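Thursday, August

Got in before seven to beat the heat in the back half of the building. The air con in the teardown bay still hasn't been looked at. Made tea, read the night notes, and started on the thing I have been putting off all month, which is the rewrite of our working rules for the robot cells.

The old document is 59 pages. Colin Blackburn wrote most of it when there was one cell and two of us, and it has been added to ever since by whoever had a near miss that week. There are rules in it for equipment we sold. There is a rule about gloves on page 12 and a different rule about gloves on page 40. When the Negash people came through in autumn for the audit, their assessor asked one of the casuals where the isolation procedure was and he scrolled for so long that she wrote it down as a finding. Fair enough.

So the job is to get it down to something a person will read standing up. Colin wants a front sheet of six rules and everything else behind it as reference. I said six was tight. He said the assessor had told him people remember four.

Spent the first two hours going through the incident log with a highlighter. There are 177 entries going back to the first install, and most of them are the same handful of things. Somebody reached in while the cell was in hold and thought hold meant stopped. Somebody put a unit in the fixture without checking it had been discharged. Somebody changed a speed setting to clear a backlog and didn't change it back or tell the next shift. A couple are just bad luck. I left the bad luck out of the draft.

Hold versus stopped is the one I care about most. Hold leaves the drives powered. The arm sits there looking dead and it isn't. The old rules say "ensure the robot is in a safe state before entry", and three people on the floor gave me three different answers about what a safe state was. New wording is: key out, key in your pocket, your tag on the gate. If there are two of you there are two tags. Took me the better part of an hour to write that, mostly crossing things out.

Ten o'clock, went down to the bench with the draft to try it against real work. We had Dell towers on the go, from the Fluditz contract. These are the ones with the blue drive latches, and they are good to test rules on as there are so many cables to think about. I read each line of the draft out loud before the step it belonged to. Felt a bit daft but it showed up the gaps quickly.

First gap: the draft said "confirm power removed". From what? The cell or the tower? I had meant the tower and Priya on the bench took it to mean the cell. Now two separate lines. Mains lead off the tower at intake, and a sticker to say so, then the wait time, then into the fixture. We don't open power supplies in this cell at all, and that line stays in capitals.

Second gap: cables. The old rules have nothing about them beyond "take care". The cables in these towers lie across whatever is underneath them, and a finger closing on a drive latch can pick up a lead along with it. Then the pull goes into the board and we have torn a connector off something Fluditz wanted to resell. New rule is that the operator checks the approach to the drive cage for anything lying over it, and moves it by hand with the key out, before the run is released. If it can't be moved clear, the unit goes to manual. No arguing with the unit.
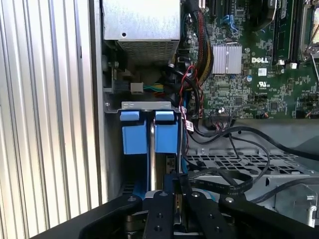

After lunch - the front sheet

Typed up what I had. It reads like this for now:

1. Key out, key in your pocket, your own tag on the gate. Hold is not stopped.
2. No tower goes in the fixture without an intake sticker.
3. Check for cables over the drive cage before release. Clear them by hand or send the unit to manual.
4. Don't open power supplies. Don't let the cell open them either.
5. Speed and force settings are changed by the cell lead, and written on the board with a name and a time.
6. If it does something you didn't expect, press stop, leave it where it is, and call someone.

Colin read it and wanted to know where gloves had gone. Gloves are in the reference section, once. He also didn't like "call someone" and would rather it named the cell lead. I pointed out the cell lead goes home at four and the late shift runs to ten. We left it as it is and put the phone list beside the gate.

He did have a good point on number six. People will want to back the arm off before they call, to save the part. It's a natural thing to do and I have done it myself. But then we lose the position, and the log has plenty of entries where we never worked out the cause because somebody tidied up first. So I added "even if it costs the unit". He is going to clear that with Fluditz so it doesn't come back on the operators.

Rang Hola about the fingers. Their manual gives an inspection interval in hours and we have been doing it by the week, which was fine until we put the second shift on. Asked for it in cycles if they have it. The woman I spoke to will check and email. Until then I've put the bolts on the daily start-up list, looked at and touched with the driver, initialled.

The Brulon cell will need its own sheet. It does laptops and the battery side of that changes nearly everything. I had hoped to use one sheet for both and spent a while trying to make it fit before giving that up. Next week's problem.

Laminator is out of pouches. Printed two copies on plain paper and taped them up at the gate and at intake, both marked DRAFT so people will write on them. By knock-off someone had already written "what if the tag is missing" under number one. Good question. Spare tags on order, and no tag means no entry until they arrive.

Home at half five. Need to remember the highlighters tomorrow, the yellow one is done for.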